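Minutes, table setting working group, 2018-09-16

Present: Tín Phan (minutes), Myfanwy Hopkin (chair)
Apologies: none received

**1. Minutes of the June meeting**

Accepted with one correction. Item 3 should read "tray, short side" and not "tray, long side." Corrected copy is in the shared folder under Nivberg.

**2. Layout of the single place setting**

The group reviewed the current layout for the Evwood breakfast set. The items under review are the green tray, the round plate, the small bowl and the spoon. The plate goes to the left of the tray. The bowl may stand on the plate or directly on the work surface, depending on the sheet in use. The spoon belongs on the tray.

MH asked whether the tray has to be square to the near edge of the board. TP replied that the sheet gives no tolerance for this. Agreed that the tray be placed near the center by eye and that no marks be drawn on the board.
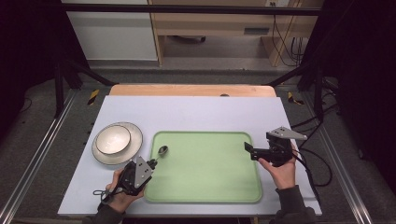
*Tín Phan*

I put the plate question to the meeting in writing beforehand and repeat it here for the record. The layout sheet calls the plate "white." The plate on the table is cream with a beige rim. Anyone checking a setting against the sheet will look for the wrong item. I proposed that the sheet name pieces by shape and size first and by color second. MH agreed. The new wording will be "round plate, cream" and "tray, green, rounded corners."

I also raised the position of the bowl on the plate. The sheet shows it centered. Bowls set toward the upper left of the plate have been marked as errors by one checker and passed by another. Decision: a bowl that rests fully inside the plate rim is passed, wherever it sits.

**3. Spoon position**

Two positions are in use:

- Position A: spoon flat on the tray, parallel to the far edge.
- Position B: spoon at an angle, handle toward the lower left.

MH prefers A as the finished position because it can be checked from any seat. B is acceptable while the spoon is being set down or picked up. The sheet will show A only. The direction of the spoon bowl was discussed at length and left open. MH will bring a proposal.

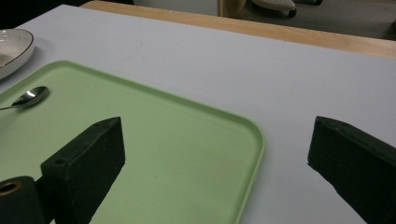
The rim of the tray came up next. It is shallow, and a spoon handle laid across it will rock if the table is bumped. I suggested that the sheet ask for the whole spoon to lie inside the rim wherever the handle length allows. MH wants the handle measured against the tray before this goes in. Carried over.

Smudges on the tray were noted. Wiping with a damp cloth at the end of each session was agreed. Skarnex cleaner is not to be used on the trays until the supplier has answered the question on surface finish.

**4. Stock**

Lumenta has quoted for 34 additional trays in the same green. MH will ask whether bowls with a dark rim can be added to the same order. No decision on plates.

**5. Actions**

| Item | Who |
|---|---|
| Reword piece names on layout sheet | TP |
| Add rule on bowl inside plate rim | TP |
| Measure spoon handle against tray | TP |
| Proposal on spoon bowl direction | MH |
| Ask Lumenta about bowls | MH |
| Follow up with supplier on surface finish | MH |

**6. Any other business**

TP asked for the old layout sheets to be removed from the binder. MH will keep one copy of each and discard the rest.

Next meeting to be set by email once the Lumenta reply is in.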